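Robot club starts its sorting season at Skuvstead

The student robot club at Skuvstead school has started work on its project for this year. The team must teach an arm to take mixed household things out of a metal bin – cups, a cloth, a tape measure – and bring them to the right place.

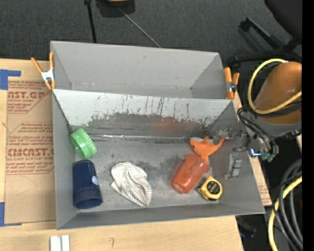 Next meeting

The club meets on Wednesday in the workshop. "The cloth is the most difficult for us, it has no fixed shape," says Ilse Schwerdtfeger, who leads the group. In October the students will travel to Warmont, where each team gets 40 minutes at the table. New members are welcome.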